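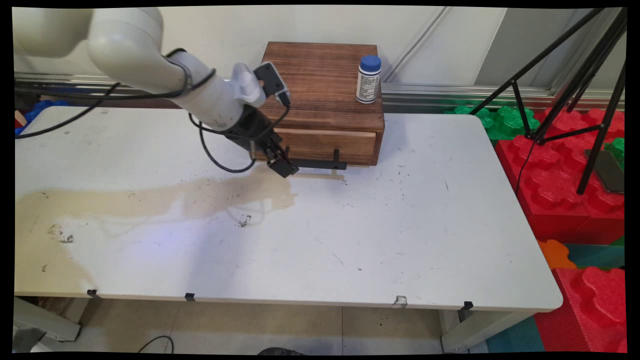 Sticky drawer in a small stained box, and a table that has seen things

Forum: Small Woodwork and Repairs
Page 1 of 1

grainofsalt
Posted 7:12 pm

I have a little one-drawer cabinet, dark stain, flat top, the kind of object people set other objects on. The drawer has gone stiff. Every spring it does this, and every spring I tell myself I will deal with it in April, and then April comes and I open it with a butter knife.

The original knob went missing years ago. It now has a black L-shaped handle that sticks straight out in front, so you can get a proper hold of it. What you get for your trouble is the whole cabinet sliding toward you while the drawer stays exactly where it was.

So: wax, sandpaper, or bonfire?

Second question, same household. The table it lives on is white laminate with a big brown stain over the left half. I have tried dish soap, more dish soap, and disappointment. Suggestions welcome.

tromum_dave
Posted 7:30 pm

Candle. Plain white candle, rub it on the runners and the bottom edges of the drawer sides. Five minutes. Next question.

hinge_and_bracket
Posted 7:41 pm

Please don't wax it before you find out where it's binding. Pull the drawer all the way out and look for shiny spots on the sides. Those are the places that rub. Take them down with 150 grit, a few strokes at a time, try the drawer, repeat until you get bored or it slides. Then wax.

If you wax first, the sandpaper clogs up and you'll come back here to complain about the sandpaper.

tromum_dave
Posted 7:44 pm

I have waxed first for 19 years and complained about nothing.

hinge_and_bracket
Posted 7:46 pm

I've read your posts, Dave.

grainofsalt
Posted 8:05 pm

Drawer is out (butter knife, two words I won't type). Shiny stripe along the top edge of the left side, toward the back. The right side looks fine. Inside I also found a takeout menu from Premano, which closed before the pandemic, and a key to something.

Thu Phan
Posted 8:20 pm

One side only usually means the drawer is racking. And I'd look hard at that handle. If it sticks out a long way and you grab the end of it, you're probably pulling down or sideways without noticing, and the back of the drawer kicks up and jams. Try it with your fingers close to the drawer front and see if it behaves better.

I had a customer with a Sekano sewing chest who swore the wood had swollen. She was opening it with one finger while holding coffee. I charged her for the visit anyway.

planedaddy
Posted 8:33 pm

Disagree with the whole "it's the handle" school. It does this in spring. Spring is damp. Wood moves. Put the drawer somewhere dry for a week and it'll fit again, and if you sand it now you'll have a rattly drawer in winter.

hinge_and_bracket
Posted 8:40 pm

A few strokes of 150 isn't going to give anybody a rattly drawer. We're talking about a hair.

planedaddy
Posted 8:42 pm

That's what I said about my front door.

grainofsalt
Posted 8:58 pm

Tried Thu's thing. Fingers right up at the drawer front, pull level. It's better! Still grabs for the last bit, but the cabinet stayed put for once. So I have been opening a drawer wrong since I got it, and I'd like that kept within this forum.

Will sand the shiny stripe lightly, then wax, and if it rattles in winter planedaddy gets to post about it.

Anyone on the table?

mopbucket70
Posted 9:10 pm

Finally, my department. What kind of brown? Coffee brown, rust brown, wood stain brown?

grainofsalt
Posted 9:15 pm

Beige brown. It was there when I bought the table. The seller called it "patina."

mopbucket70
Posted 9:24 pm

Patina on laminate, that's lovely. Baking soda and water, mixed to a paste, leave it on for ten minutes, wipe off with a soft cloth. Don't scrub like you hate it. If that does nothing, dab rubbing alcohol on one corner of the stain and see if any color comes up on the rag. If that does nothing either, it's gone into the surface and you own a two-tone table.

Do not use bleach and then vinegar, or vinegar and then bleach, or whatever your aunt does.

tromum_dave
Posted 9:31 pm

Tablecloth.

Thu Phan
Posted 9:38 pm

I hate to say it but Dave's right about the tablecloth. Is the laminate chipped anywhere? If the edge is open, keep the wet paste away from it. Water gets in under there and the board swells up, and then you'll really have something to post about.

grainofsalt
Posted 9:47 pm

There's a chip on the front edge. I'll keep the paste well back. Does anything work for filling that, short of a new table?

hinge_and_bracket
Posted 9:55 pm

Laminate repair paste in white. It'll be the wrong white. They're all the wrong white.

mopbucket70
Posted 10:02 pm

Turn the table around so the chip faces the wall. The stain will be on the right then, so it'll feel like new furniture.

grainofsalt
Posted 10:20 pm

Update before bed. Sanded, waxed, drawer goes in and out with one hand. Paste took off plenty of general grime and the stain is now easier to see. Alcohol test tomorrow.

Still no idea what the key is for.

planedaddy
Posted 10:26 pm

See you in December.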